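Heria Support Portal
Ticket: Demo station reports "Complete" with a slide hanging off the shelf
Opened by: Ruth Benavides, Condori
Station: 2 (shoe rack), Flavell open day
Product: Osby run manager, with arm control
Priority: Normal (requested: High)
Status: Open - waiting on Heria

RUTH BENAVIDES, original report

I was at the Flavell open day for Condori, looking at the shoe rack station for a possible trial on our own floor. The sign next to it said the station "sorts footwear into pairs and returns it to the shelf." I stayed a good while longer than the tour wanted me to, and I don't think the status screen was telling the truth about what was on the shelf.

Steps to reproduce, as far as a visitor can reproduce anything:

1. Presenter presses Start on the Osby tablet.
2. Arm works on the slides on the upper shelf.
3. Tablet goes green and says Complete.
4. Presenter tells the group the task is finished and starts clearing up.

What I expected: Complete means the pairs are together and all of the footwear is sitting on the shelf.

What I got: Complete with a cream slide tipped over the front edge of the upper shelf, and a gray one parked between the two creams. I asked the presenter whether that counted. The answer was that the run was "within tolerance." I asked what the tolerance was and was told somebody would get back to me.

I'd like a number for the tolerance, please. I'd also like to know what the thing is measuring. The group I was with was 15 people and they clapped, and I would have preferred that they had something to clap for.

HERIA SUPPORT, first response

Hi Ruth, thanks for coming to the open day and for the detailed notes. We're glad you got to spend time at the station.

The status is set by Osby when the arm has finished its planned moves and the grip has been released. It is possible the slide moved after release. Could you confirm whether a visitor may have touched the rack? Also, please restart the tablet if you still have access to it.

RUTH BENAVIDES

I don't have access to the tablet. I was a visitor. It is your tablet.

I didn't see a visitor touch the rack, and I was standing at the tape for the runs I'm describing. I can't swear to the ones before I arrived.

Your first sentence is the part I'd like to stay on. If Complete is set when the planned moves are over and the hand has let go, then it says nothing about the slides. The arm could go through its moves with the slides in another building and the tablet would go green. Is that right? A yes or no is fine.

HERIA SUPPORT

There is a vision check as well. I've asked the demo team for the station log and will update the ticket when I have it.

HERIA SUPPORT

Log received from the demo team. Relevant part pasted below. Times are from the start of the run.

Run 34, station 2
0:00 start, operator
0:02 rack found, upper and lower shelf
0:09 target: upper shelf, left item
0:21 contact, thumb
0:24 push, low force
0:38 contact lost
0:39 retry
0:52 contact, thumb
1:10 release
1:11 vision check: items on upper shelf = OK
1:11 status Complete

As you can see from the log the vision check was carried out and it passed. I'd propose to close this as "working as designed."

RUTH BENAVIDES

Please don't close it.

"Items on upper shelf = OK" is the line that bothers me. OK compared to what? The log doesn't say which items, or where on the shelf, or which one goes next to which. A slide with its toe pointing down at the lower shelf is arguably still on the upper shelf. So is a gray one that belongs with another gray one. If the check asks "is there footwear up there" then I agree that it passed, and I could have done that check from the coffee table.

The other thing in that log is the word push. The sign said "returns it to the shelf." I'd understood that to mean picked up and put down. What I mostly saw was the thumb pressed up against a slide that was on the shelf already. Maybe nudging is the right way to do it. People do it with their toes. But then the sign ought to say straighten, and I need to know which one we'd be paying for.

Could you send the camera views from the station? The presenter said they were all kept.

HERIA SUPPORT

Demo team has sent four stills from the station. They were exported without times so we can't currently match them to individual runs, and they may not be in order. Adding them to the ticket now.

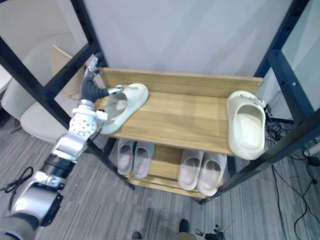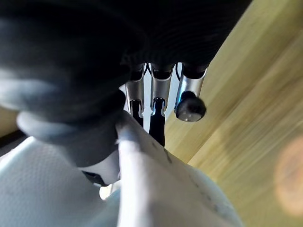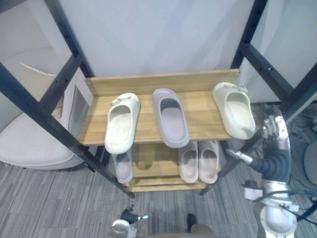
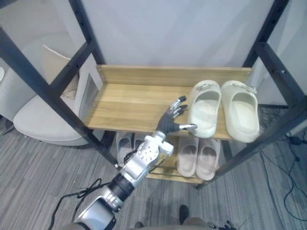 Attachments 1 to 4, station 2, no run numbers. The second is the wrist close-up; the others look down on the rack.

RUTH BENAVIDES

Thanks. I've gone through them with the log next to me, and my comments follow. Where there's no time on a still I'm not going to guess which run it came from, and I'd ask Heria not to either.

Third attachment. It has what I reported: cream slide on the left, partly over the front edge, toe down. A gray one (lavender, if you like) in the middle, cream again on the right with its toe over the corner. There's a second gray on the lower shelf. I don't know whether this is the start of a run or the end of one. If it's the start, fine, somebody set it up messy on purpose. If it's the end, that's my ticket. Please find out. It should take one person with the original file five minutes.

Fourth attachment. Much tidier. Two creams next to each other, with the others below them, and the thumb just touching the left cream. This is the one I'd expect to see in a brochure. I have the same question as for the third: did the arm get it there, or was it laid out like that before Start was pressed? The presenter reset the rack by hand between runs, quickly, while talking. I lost track of who had put what where, and I was trying to keep track.

First attachment. Thumb against a white slide that's partly up on its side. I can't tell from a still if it is going over or coming back. The log has "contact lost" and "retry" in the middle of run 34 and I'd like to know what the slide was doing at that moment. The cream one with the buckle is way over at the other end of the shelf, so whatever was going on, those two weren't next to each other yet.

Second attachment. I don't know what to do with this one. It's white fabric bunched up between a gray finger and some metal tips, with wood on the right. There's no footwear in it that I can make out, and there's nothing in the log you pasted about fabric. Is there a separate cloth task in Osby, and does it have its own vision check or does it use the same one? If it's the same one I'd like to know what "OK" means for a piece of cloth.

I want to be fair here. The hand was gentle. I didn't see it drop anything hard or scrape the wood, and the arm kept a steady pace with a crowd watching it. That's better than two other stations I've been shown this year. My complaint is with the green screen.

HERIA SUPPORT

Thank you, this is useful. I've passed it to the Osby engineers and have some answers.

On the vision check: it looks for items in the shelf region and passes if the center of each item it expects there falls inside the region. It does not look at the edges of the item. A slide that overhangs can therefore pass.

On pairing: the check does not compare items with each other. Pairing is part of the plan, and the plan is treated as carried out if the moves finish.

On fabric: yes, a cloth grasp is available as a separate task. It does not use the shelf check. Its status is set by the gripper reading alone.

On the stills: we're still waiting for the originals.

RUTH BENAVIDES

So the answer to my yes or no question was very nearly yes.

To put it in a form you can file:

Defect A. Overhanging item passes the check. Center of the item is the wrong test for something with a long toe. Use the whole outline, or at the least the front edge.

Defect B. Status says Complete when pairing has not been looked at. Either look at it or change the word. "Moves finished" would do.

Defect C. Log doesn't name the items. "OK" on its own is no use to whoever comes in the next morning and finds a slide on the carpet.

Defect D. No record of what the rack was like before Start. A still at zero seconds and another one at the end, both with times, would have saved most of this ticket.

I'm raising the trial question separately with your sales people, who have called twice. I've told them Condori won't book a date until A and B are answered.

HERIA SUPPORT

Defects A, C and D accepted and logged. For B the product team would prefer to keep the word Complete, as customers are familiar with it, and add a note in the manual.

For A, a test build is running on the Flavell station. The check now uses the full outline and waits 30 seconds after release in case the item settles. Would you be willing to come back and see it?

RUTH BENAVIDES

A note in the manual isn't going to be read by a person standing at the tape. B stays open from my side.

Yes, I'll come back, on these conditions. I set out the slides myself before each run. One cream goes at each end with a gray in the middle, the way it is in the third attachment. The presenter doesn't touch the rack until I've looked at it and written down what's there. I get the start and end stills for every run, with times, the bad ones included.

And 30 seconds is a long time to stare at a shelf. What happens on the tablet while it waits? If it goes green at the start of the wait then we're back where we began.

HERIA SUPPORT

Checked with engineering. In the current test build it goes green at the start of the wait and turns amber afterward if the check fails. I've raised that with them. Your conditions for the visit have been forwarded to the demo team.

Status changed: Open - waiting on Heria
Priority changed: High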